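Speaker notes: "Do you need a laundry system?"
Monday session, 24 minutes plus questions. Chenxi Xu has the clicker.

Start without the title slide. Ask who has bought a basket, bin or hamper in the last year. Then ask who has less laundry. Wait for the laugh, if there is one. Move on either way.

My position, so people can argue with it early: most of what gets sold to us as laundry organization is storage for things we should have dealt with on the day. I include my own house. I own a three-part sorter from Dostow and two of the parts have sweaters in them that I haven't worn since June.

Claim 1. Sorting ahead saves time.
I doubt it. Shuzhen Hou tried it both ways at home and kept notes for 13 weeks. She sorted into separate bins first, then went back to dumping it all in one basket and sorting at the machine door. She couldn't find a difference worth the floor space. One household, so don't oversell this. Say "one household" out loud.

Claim 2. The matching set.
Read the line from the Amomell catalog in a flat voice: "a calmer wash day." Price for the full set, 242 dollars. Pause. Ask what exactly is calmer. A plastic basket with holes in the sides and a handle at each end does the same work, and you can rinse it out.

Next two slides, go slowly, let people look.
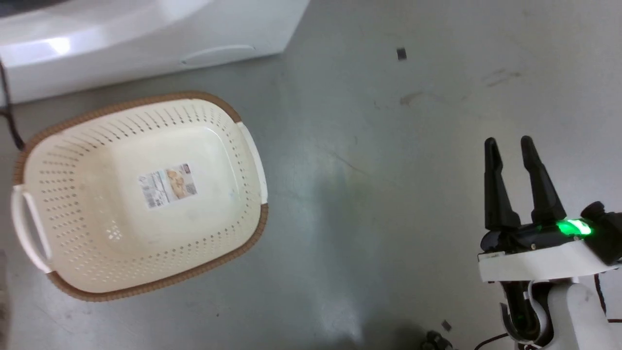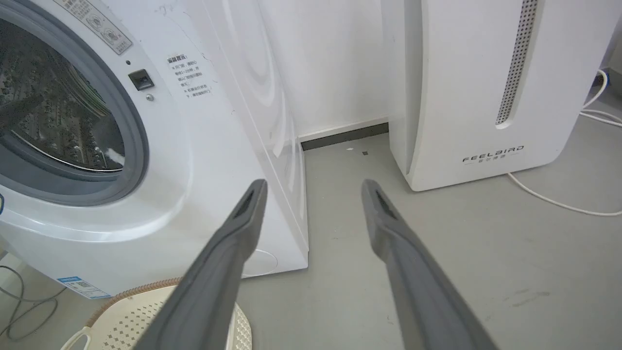 Plain basket, plain floor, front-loader, dehumidifier.

Claim 3. You need a dehumidifier to dry clothes indoors.
Careful here, half the room will own one. I'm less sure of myself on this than on the baskets. Lertchai Sangkhawat swears by his and he lives in a ground-floor place with one small window, so fine. But he also leaves the door open while it runs, and I'd like to know what he thinks he's drying. Close the door. Empty the tank. Hang things with a gap between them. If you do all that and the jeans are still damp the next morning, go shopping.

Skip the Hiveck humidity chart unless somebody asks. The numbers come from the people selling the meter.

Claim 4. Leave the washer door shut, it looks tidier.
It does look tidier. Then the rubber gasket smells. Wipe the fold, leave the door ajar, put up with how it looks. If there are small kids or a cat in the house, that changes things, so say so and tell them to check the drum before every load.

Cables. Short section, two minutes. I used to recommend clips and sleeves and I've stopped. Keep cords off the path you walk with a full basket and out of any spot that gets wet. A $9 sleeve on a cord you still trip over is a waste of $9.

Handout: there are 160 copies, on the chair by the door. Boyang Zou's one-page version, no brand names. Mention that he cut my paragraph on fabric softener and I'm still annoyed.

Questions I expect:
Folding boards. No.
Is the Qin folding basket any good? It folds. The one I had stopped staying open.
How often to clean the filter? Check the manual. Jérémie Charpentier will ask this and he already knows the answer.

If we're short on time, drop cables and keep claim 4.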